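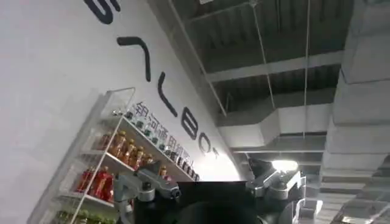 4 Greifer und Handgelenkkameras vorbereiten

Dieser Abschnitt gilt für die Dola-Einheit mit zwei Armen und Parallelgreifern. Die Grundinstallation nach Abschnitt 3 muss abgeschlossen sein. Die Arbeiten werden bei stehendem Antrieb ausgeführt, sofern nichts anderes angegeben ist.

4.1 Sichtfeld prüfen

1. Öffnen Sie in der Gromine-Oberfläche die Ansicht »Kameras« und wählen Sie nacheinander das linke und das rechte Handgelenk.
2. Kontrollieren Sie, ob der Greifer am unteren Bildrand erscheint. Fehlt er, ist die Kamerahalterung verdreht und muss neu ausgerichtet werden.
3. Achten Sie auf Deckenleuchten im Bild. Starkes Gegenlicht in Arbeitshaltung verschlechtert die Erkennung -- in diesem Fall die Grundhaltung des Arms ändern, nicht die Belichtung.
4. Speichern Sie die Haltung unter einem eigenen Namen. Der Eintrag »Standard« wird bei jedem Update überschrieben.

Hinweis: Regale mit Flaschen oder anderen zerbrechlichen Waren müssen außerhalb des Schwenkbereichs stehen. Der Mindestabstand zur äußersten Armstellung beträgt 200 mm.

4.2 Waschmaschine einlernen

Die Einheit arbeitet mit Frontladern, deren Tür sich vollständig aufschwenken lässt. Jede Maschine wird einzeln eingelernt, auch wenn mehrere Geräte gleicher Bauart nebeneinander stehen.

1. Öffnen Sie die Tür von Hand bis zum Anschlag.
2. Stellen Sie die Wäschekörbe neben die Maschine. Der Raum vor der Trommelöffnung bleibt frei.
3. Legen Sie ein einzelnes Wäschestück in kräftiger Farbe in die Trommel. Graue und weiße Stücke heben sich vom Edelstahl zu wenig ab.
4. Fahren Sie den Greifer im Handbetrieb vor die Öffnung und spreizen Sie die Finger.
5. Starten Sie »Öffnung erfassen«. Der Vorgang ist beendet, wenn der Rand der Öffnung in der Oberfläche grün umrandet wird. 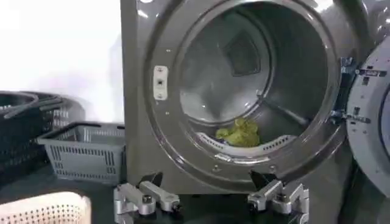 6. Bestätigen Sie die Lage des Scharniers. Bei falscher Angabe plant die Einheit den Weg durch die geöffnete Tür.
7. Vergeben Sie eine Gerätenummer. Sie sollte mit der Beschriftung an der Maschine übereinstimmen.

Vorsicht! Quetschgefahr zwischen Greifer und Türrahmen. Während der Schritte 4 und 5 nicht in die Trommel greifen.

4.3 Probelauf

Für den Probelauf genügt eine kleine Menge trockener Wäsche. Gemischte Ladungen sind zulässig; dunkle Stücke werden in der Trommel allerdings schlechter getrennt als helle oder farbige. Stellen Sie die Geschwindigkeit auf Stufe 2 und halten Sie den Not-Halt-Taster in Reichweite.

1. Wählen Sie die Gerätenummer und »Entnahme, einzeln«.
2. Beobachten Sie, ob der Unterarm beim Einfahren Abstand zum Ring der Türöffnung hält. 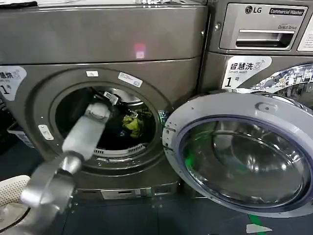
Berührt der Arm den Ring, halten Sie den Ablauf an und wiederholen Sie das Einlernen ab Schritt 4. Ein Nachstellen der Höhe allein reicht meist nicht aus. Türen benachbarter Maschinen dürfen nur offen stehen, wenn sie ebenfalls eingelernt sind -- sonst sind sie der Einheit als Hindernis nicht bekannt.

3. Lassen Sie drei Entnahmen ohne Eingriff durchlaufen. Erst danach wird der Automatikbetrieb freigegeben.

Die Fingerspitzen sind nach 1000 Entnahmen auf Abrieb zu prüfen. Ersatz liefert Desjardins, Niederlassung Prindavstead; technische Rückfragen zu diesem Abschnitt bitte an Normand Thibodeau.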